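To: Equipment Reuse list
From: Berkum Reuse Office
Subject: Re: Intake procedure for desktop units, second batch

Dear list members,

Thank you to the sites that responded to the draft procedure. The reply below addresses the points raised by the Farnetti site, whose message is quoted in part for those who did not receive it.

> From: Farnetti site
> Subject: Intake procedure for desktop units, second batch
>
> We have 40 desktop units on the shelf awaiting intake and would
> like three matters settled before we begin.
>
> 1. Section 2 asks for memory to be removed at intake. Are the
> modules to travel with the chassis or separately?
> 2. Is the power supply to be removed, or does it remain in place?
> 3. The Fedia form has no field for a processor that is missing on
> arrival. 11 of our units have no processor. Should they be refused?
>

On the first point, modules travel separately. They should be placed in antistatic bags, not more than four to a bag, and the bag marked with the intake number of the unit. Please leave the retention latches open after the modules have been taken out. The receiving bench treats an open latch as confirmation that the slot has been checked, and a closed latch over an empty slot means the unit is examined a second time.

On the second point, the power supply remains in the chassis unless it is visibly damaged. Its label must be legible at intake, and the rating should be copied to the Fedia form exactly as printed. Labels are not to be covered with site stickers. We received 19 units in the first batch with a sticker placed over the rating, and each had to be cleaned by hand before it could be processed.

On the third point, a missing processor is not grounds for refusal. Until the form is revised, please write "socket empty" in the remarks field. Sites should take particular care with such units. The pins in an open socket are easily bent, and a board with bent pins can be used only for parts. A plastic socket cover should be fitted before the unit is moved – covers are available from this office in bags of 300 and are supplied at no charge to participating sites.

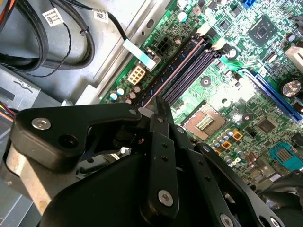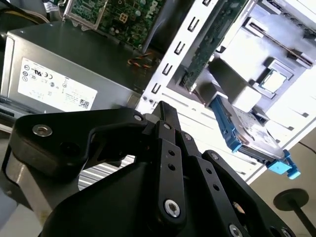
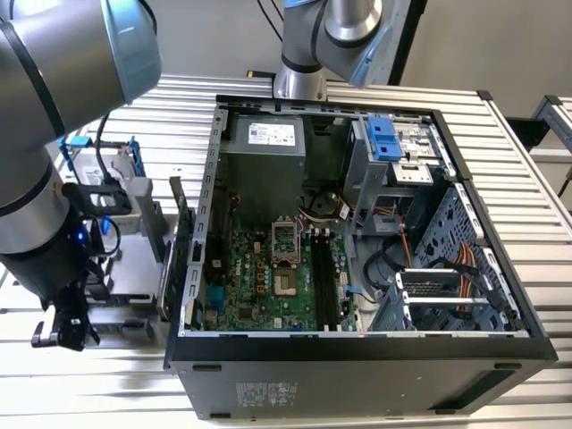
Dell desktop with the side panel off. First picture: memory slots with the modules out and white latches open. Second: power supply label. Third: the case on its side, with the CPU socket empty and its retention frame raised.

Drive cages that have been taken out should be kept with the unit they came from. They differ between models more than their appearance suggests, and unmatched cages have accounted for a large share of the parts held in our storeroom. A paper tag through one of the screw holes is sufficient. Cables still attached to a cage may be left on it.

The Từ site has asked whether the side panel should be refitted before shipment. It should, with all of its original screws where these are available. Panels packed loose were a frequent cause of scratches in the first batch, and in two cases a motherboard was damaged in transit.

The revised text of sections 2 and 4 will be circulated to this list in May. Sites that have already begun work under the draft may continue, provided that the changes described above are applied to any unit not yet sealed for shipment. Further questions should be sent to the list so that all sites may see the answers.

Respectfully,
Berkum Reuse Office
Intake and Parts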